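Mondal round returns to Plustberg with bigger purse and new first straight

The Mondal Series will come back to the Plustberg BMX track this July, with a larger prize pool for the elite classes and a rebuilt first straight that riders have been asking for over the past two seasons. Organisers confirmed the dates with clubs this week and entries are now open.

Racing runs over 3 days. Practice and gate sessions take up the Friday, age-group motos and finals are on the Saturday, and the elite and junior elite classes race on the last day under a separate timetable. Cruiser riders, who were squeezed in at the end of the program last time, get their own block before lunch.

The entry cap has been set at 533 riders across all classes. Last year's round filled early and a number of families missed out, so the club has opened an extra staging lane and moved the pits onto the lower oval to make room. Once the cap is reached a waiting list will be kept, and places will be offered in the order the names came in.

Race director Bernadette Abernathy said the track work was finished ahead of the winter closure.

"The old first straight was fine for the younger kids but the elite riders were clearing everything and just pedalling to the corner," she said. "We've put a proper step-up in after the first double and moved the third jump back. It makes you choose a line a bit earlier."

The first corner has been resealed and raised slightly on the outside. The second straight is unchanged. On the third, the pro section has been separated from the main line by a low kerb, and riders in the challenge classes will stay to the left of it. The rhythm section on the last straight has been reshaped but has the same number of rollers as before.

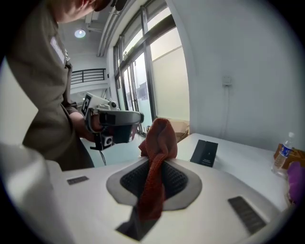

Page last changed: May 2023

Bike rules are the same as for the rest of the series. Number plates must match the class colour and be readable from the finish tower, and side plates are compulsory for elite and junior elite. Clip-in pedals are not allowed for riders under the series age limit. Full-face helmets, long sleeves and full-finger gloves are required for everyone on the track, including during practice.

Wulance will again supply the start gate crew and the timing. Lap times from each moto will be posted in the pits and online after each round of racing, and transponders can be hired at registration by riders who don't own one. Hired transponders have to be handed back before the presentation.

Among the elite teams, Grundetti has entered a full squad in the men's and women's classes for the first time since it joined the series. The team skipped Plustberg last season to race overseas and lost enough points by doing so to drop out of the team standings. It has said it will contest every remaining round this year.

The women's elite class goes into the weekend with the closest points table in the series. The top two are separated by 3 points, and double points are on offer in the final, so the lead is likely to change hands if either rider misses the gate. The men's class has a more comfortable leader, but he has never won at this track.

Riders who want to try the new straight before race weekend can do so at the regular club nights, which run through until the track closes for preparation. A coaching session on gate starts will be held for juniors, limited to 30 riders, and bookings are through the club. There is no charge for members. Visiting riders need a current licence and must sign on at the canteen before going out.

Camping is available on the grass behind the second corner. The club has marked 42 powered sites this year and the rest are unpowered. Generators have to be off overnight, and dogs are welcome in the camping area but not in staging or the infield. Showers are in the main building next to first aid.

Parking for day visitors is off the northern gate. The southern gate will be kept clear for ambulances and team trucks. Spectator entry is free on the practice day, with tickets for the other two days sold at the gate.

Entries close at midnight on the Sunday before the event. Late entries won't be taken, and class changes after that time will only be made where a class does not have enough riders to run. The full timetable and moto sheets will go up on the series site once entries have closed.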